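The arm that folds and the man who keeps it folding

Sipho Du Plessis wants it understood that he did not choose the green cloth. "It came with the table," he says. "I've been asked about it more than I've been asked about the robot."

The robot is a red and black arm that handles towels at the Wenard test laundry in Zolville, and looking after it takes up most of Du Plessis's week. His title has the word "integration" in it. By his own account the job is closer to owning an elderly dog: there is a feeding schedule, there are noises you learn to ignore, and there are noises you drive back in on a Sunday for.

He starts every shift the same way, with a coffee and a flashlight. The flashlight is for the fingers. Terry cloth sheds, and the lint travels up into the slots where the finger carriage runs and packs down there like felt. A gripper in that condition still opens and closes. It just stops closing all the way, and it doesn't mention it.

"You get a cell that reports a perfect grip and is holding air," he says. "Very confident machine. I've worked with people like that."

The cure is a soft brush and a vacuum nozzle, with the power off. Compressed air is forbidden. Josée Lemieux, who wrote the maintenance sheet, put that line in capital letters after a colleague blew a morning's worth of fluff deeper into the mechanism than any towel had managed. She declines to name the colleague. Du Plessis looks out the window while she declines.

Lemieux handles the setup side, and she is the one who decides how low the fingers go. Too high and they pinch nothing. Too low and they press into the table, at which point the arm feels the resistance, takes offense and stops. She teaches the height by hand, with the fingers open, bringing them down over a towel laid flat until the tips are barely clear of the loops. 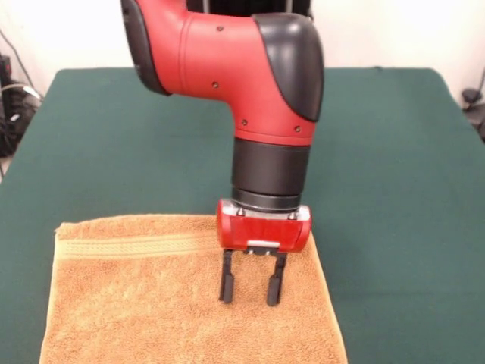 "People think you can measure the towel once and be done," she says. "You can't. It's a squishy thing. It's one height out of the dryer and another one after it's been sitting under a stack all weekend."

Her answer is to teach the point on a tired towel, one that has been through the wash so often it has given up, and then let the fingers approach slowly enough to cope with a fluffier one. The approach speed used to be 56 millimeters a second. She brought it down to 10. Management at Wenard asked whether this would affect throughput. She told them that it would, and that so did stopping.

The woven band is a separate argument. It is flatter and stiffer than the rest of the towel, and the fingers slide on it. Lemieux would like every pick to land on the loops. Du Plessis would like the towels to come without bands, and has written to a supplier, Costache, to say so. Costache sent back a catalog.

Then there are the fingers themselves, which are slim black plastic and which he considers a consumable, like brake pads. He changes them every 1000 cycles. The software, a package called Ponia, keeps the count and puts up a polite yellow banner when it's time. It will go on putting up the banner until somebody logs the change, and for one stretch somebody had changed the fingers and forgotten to log it, so the banner stayed up for 278 cycles and everyone learned to read around it.

"That's the real failure," Lemieux says. "The fingers were fine. We'd trained ourselves not to look at yellow."

After a finger change he puts the height check on the schedule again, even if the new pair came out of the same bag as the old. He skipped it once. The arm went down on the first towel, met the table early and sat there with its fault light on until Lemieux came back from lunch. She re-taught the point in a few minutes and has brought it up at regular intervals ever since.

I asked whether either of them folds towels at home. Lemieux does, in thirds. Du Plessis says he keeps his on a chair.

He had to go at that point. The banner was up.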